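June
By Lenuța Oprea, Gedness house
Filed under: Grant reports / Shared kitchens

Progress report to the Brokmont fund, second period

You asked whether the crockery scheme is doing what the application said it would. My answer is partly, and less than the first report made out.

The grant paid for 175 pieces of tableware across the Brilham and Gedness houses, bought from Gavrilă. At the last check 114 were on the shelves where they should be. Of the rest, a few are known breakages and the others are presumably in bedrooms. The first report called this "in circulation". I would call it missing until I see it.

Storage was the main promise. We said that bowls which nest would free up a full cupboard in each house. At Gedness they have freed a shelf and a half. At Brilham the cupboard is as full as ever, mostly of mugs that were there before and that residents won't part with.

Laying and clearing is the other half of the scheme, and I am not convinced the written routine helps. It asks for large dishes at the bottom, then bowls by size, all stacked straight. People do the order well enough.

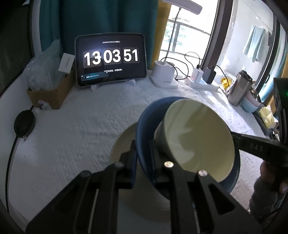

Nesting is easy to learn and easy to do carelessly. The sizes are different enough that residents rarely get them wrong, and I have no complaint about the colours as a guide. The pale yellow-green bowl sits inside the dark blue one, with the larger beige dish beneath and to the left, but the two bowls are tipped over together, and the tablet clock at the back of the desk says 13:03. A pair sitting at that angle is what I worry about on a narrow shelf — the routine says nothing about it. I have asked for one line to be added.

Spending stands at 58 per cent of the award. I don't want to buy replacements with the remainder until both houses have done a proper search of the rooms. Gedness has agreed to this. Brilham has said it will "look into it", as it did last time.

We have had 4 requests for more beige dishes. I have turned them all down for now. The next count is due before the end of the period and I will send the figures as they are, with the breakages listed separately.

Contact the Gedness office | © Brilham and Gedness Houses | Back to top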